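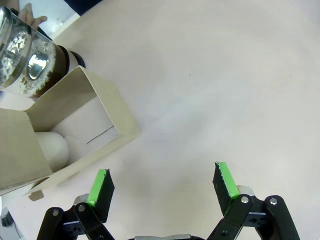 Girard Household Goods Program
Progress Report to the Plirkell Fund
Reporting period: June through November

Submitted by Mélanie Hiebert, Program Manager
Reviewed by Imad Haddadin, Director of Operations

Summary of the Period

The Girard Household Goods Program receives used kitchen and table items, checks and cleans them, and packs them for delivery to people moving into their first unfurnished apartment. The Plirkell Fund supports the receiving and packing side of this work. Delivery is paid for separately and is covered here only where it affects packing.

During the reporting period the program delivered kitchen boxes to 66 households. The packing room handled 845 individual pieces, counted at the point where each was either boxed or set aside. Most of the goals set out in the grant agreement for the first half of the year have been met. Two have not: the written packing guide is still in draft, and breakage of glass coffee carafes remains higher than we consider acceptable. Both are discussed below, with the steps planned for the second half.

Receiving and Sorting

Goods reach us in the condition in which they leave a kitchen. Mugs have rings in them, baking trays carry years of use, and coffee makers often come in with the last pot still marking the glass. The program has never required donors to wash items first, and we do not propose to begin. An earlier trial of that rule at our former location reduced the number of donations sharply and did little to reduce the washing, as every piece must be washed again before it is packed in any case.

What has changed is the order of work. Until the summer, items were sorted by type on arrival and inspected after washing. Staff now look over each piece twice. The first look takes place at the receiving table, where cracked glass, loose handles and missing lids are caught before anyone spends time at the sink. The second takes place at the packing table, under better light. Jaxon Sawatzky, who supervises the receiving table, reports that most rejected pieces are now found at the first look. Washing time has dropped as a result, although we did not measure it before the change and cannot give a comparison.

Coffee equipment calls for particular attention. A film of old coffee can hide a hairline crack near the base of a carafe, and the area under a plastic collar is hard to see and harder to clean. Staff rinse each carafe at receiving, hold it up to a lamp and turn it fully around before it goes on to be washed. Carafes with a loose collar or handle are set aside. We considered tightening and reusing them, but the fittings vary so much from one make to another that a reliable repair could not be written into the procedure.

Cartons and Packing Materials

At the start of the period the program was packing into whatever cartons came to hand, including grocery boxes and the original packaging of donated goods. Sizes did not match, stacks leaned, and a good deal of paper went into filling space. The grant allowed us to purchase flat-packed paperboard cartons in two sizes from Drasiro. The smaller takes mugs and other short items. The larger takes plates, bowls and one pan.

The results have been mixed. The small carton folds quickly and holds its shape well once closed. It is light enough to be carried two at a time, and the plain surface takes a label without tape. Its side flaps, however, tend to spring back while the carton is being filled, and a packer working alone must hold a flap open with one hand and place the item with the other. Chantal Després, who leads the packing table, has asked for the cartons to be creased firmly along every fold before they are filled. The practice was adopted in September and has helped.

The large carton is less satisfactory. The bottom tabs do not always lock under the weight of stoneware plates, and we now tape the base of every one. Drasiro has been told of the problem and has offered a heavier board at a slightly higher price. A trial bundle is expected early in the second half. We would prefer not to change supplier, as delivery has been prompt and the flat cartons fit our shelving.

Mugs and Cups

Mugs are the most frequently donated item and the easiest to pack badly. They were previously stood upright in a carton with paper pushed down between them. Handles met in the middle and chipped. Ms. Després now has them laid on their sides, handles toward the carton wall, with a folded sheet between each mug and its neighbor. Fewer fit in a layer, but chipping has largely stopped.

White mugs are kept together where possible. Recipients have told us that a matching set, even one assembled from several kitchens, feels more like a household's own than an assortment does. It is a small matter, and we do not hold back a delivery for it, but the shelving has been arranged so that plain white pieces can be found without searching.

Glass Carafes

Breakage of carafes is the principal shortfall of the period. Of the coffee makers sent out, 12 arrived with a broken carafe. In each case the machine itself was undamaged. A coffee maker without its carafe is of no use to the person receiving it, and replacements are difficult to find because a carafe must suit the particular machine.

Ms. Després and Mr. Haddadin reviewed the breakages together in October. They identified the following causes, in order of frequency.

Carafes left seated in the machine during transport, where they knock against the warming plate.
Carafes packed in the same carton as mugs, with the heavier stoneware shifting against the glass.
Paper placed around the outside of the carafe, with nothing supporting the lid or handle.

Since the review, every carafe has been packed in a carton of its own, wrapped separately from its lid, and marked with the number of the machine it belongs to. Machine and carafe travel side by side. Early results are encouraging, though the number of deliveries made under the new method is too small to support a firm conclusion. We will report on it in full at year end.

The change uses more cartons than the budget assumed. The additional cost can be met this year from the line for packing paper, which is underspent now that cartons fit their contents. Next year's budget will need to reflect it, and a note to that effect is included in the financial section.

The Packing Room

The room at Villix has been in use for the whole of the period. The landlord completed the second sink in July, somewhat later than agreed. The packing table was moved away from the door, where it had stood in the path of incoming goods, and now has clear access on both long sides. Two people can work across from each other, one wrapping and the other filling.

Lighting remains uneven. The end of the table nearest the wall is dim in the late afternoon, and small chips are easily missed there. Mr. Haddadin has obtained a quotation for two additional fixtures. The cost falls within the amount reserved for room improvements, and we intend to proceed unless the Fund has an objection.

Storage is adequate for the present. It will be tight if winter donations follow last year's pattern, and we have asked Villix about the use of the small room across the corridor from January onward. No answer has been received.

Staffing and Training

The packing table is staffed by Ms. Després and two part-time packers. Tanner Ross joined the receiving table in August and has since been trained at both tables, which has made absences much easier to cover. New staff complete 16 hours of paired work before packing alone. Several have remarked that the period is longer than the task appears to need. We have kept it in place, having seen that the harder judgments, such as whether a worn nonstick pan is still fit to give to someone, are learned mainly by hearing another person make them.

The packing guide was due in September. A full draft exists and is in daily use on a clipboard at the table, with corrections penciled in. The sections on mugs, plates and flatware are settled. The section on glass is being rewritten in light of the October review - it had recommended leaving the carafe in the machine. Mr. Ross is preparing the drawings. We expect to send the finished guide to the Fund in February and regret the delay.

Financial Position

Spending to date is in line with the approved budget apart from the matters noted above. Cartons are over budget and packing paper is under. Room improvements are largely unspent pending the lighting work. Wages are on target. A detailed statement accompanies the report as a separate file.

We request the Fund's approval for two items: the transfer of the unspent balance on packing paper to cartons, and an extension of the deadline for the packing guide to the end of February.

Plans for the Second Half

Work will continue on the same footing. The heavier Drasiro carton will be tried with stoneware plates before any larger order is placed. Carafe breakage will be recorded with each delivery, by cause, and reviewed by Ms. Després at the end of each month. Mr. Sawatzky will draw up a short list of items the program can no longer accept, with electric kettles lacking a base at the top of it.

Questions about the report may be directed to Mélanie Hiebert at the program office. Fund staff who wish to see the packing room are welcome at any time during working hours, and mornings before 11:00 are usually the busiest at the table.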